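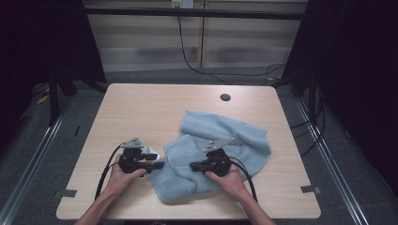

Issue 4

Open kitchens at Dekirstead

I've eaten in a lot of catering halls over the years and never once seen the back of one, so when Shih announced that it was opening its Dekirstead kitchens to the public I had my name down within the hour. Shih does the food for a good share of the weddings, wakes and footy club dinners in our part of the world, and if you've been to any of those you have almost certainly had the lamb.

We came in through the loading dock, hairnets on, and went straight to the cold rooms. It's a much bigger place than it looks from the road! Everything is laid out in the order the food travels: deliveries at one end, then vegetable prep, then the butchery bench, then the ovens, and the vans waiting at the far end. Robel Weldu, the head chef, took our group around himself and talked the whole way, over the fans and the dishwashers, and I didn't want him to stop.

The big job that morning was an engagement lunch for 200. Trays of eggplant were coming out of the ovens, smoky and collapsing, and two cooks were stripping thyme at a speed I found hard to follow. Robel handed around spoons so we could try the tomato base before and after the vinegar went in. What a difference. The one before was perfectly nice, and the one after made everybody go quiet for a second. He uses a vinegar from Grarnura, a small maker up in the hills, and he had a few bottles for sale at the door (I bought two, and one is already half gone).

I'd expected the pastry room to be my favourite and it was. They were filling little custard tarts from a hopper with a foot pedal, and a girl of maybe nine from our group was allowed to have a go. Hers were a bit full. She was given them to take home in a box, to the open envy of every adult in the room.

Front of house got its turn after morning tea. Modum, who handle the linen and table settings for most of Shih's functions, had a corner near the windows, and I learned more about napkins than I thought there was to know. Folding for a plated dinner is different from folding for a buffet, and the cloths for hot hand towels are rolled from the short side so they open in one pull.

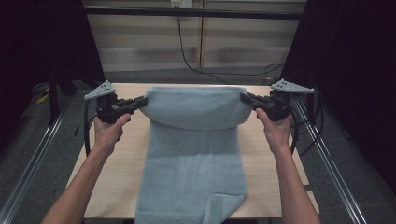
Light blue towel on the table, held along its top edge.

The last stop was the tasting table. We had the eggplant, a barley salad with preserved lemon, the famous lamb, and a colourful slaw I'd happily eat every day of the week. Last year the kitchen sent out 2,078 serves of that lamb in July alone, mostly to football clubs. Robel says the trick is to leave it alone overnight with the lid on and not fiddle with it, advice I plan to ignore less often at home.

A few notes if you're thinking of going next time. Wear closed shoes, they do check. Parking is on the grass behind the building and it gets boggy near the fence. Kids are welcome everywhere except the butchery. Tell them about allergies when you book, and go easy on breakfast. I'd love to see the kitchen in the evening, when the vans come back, and I've asked to be put on the list if they ever run one.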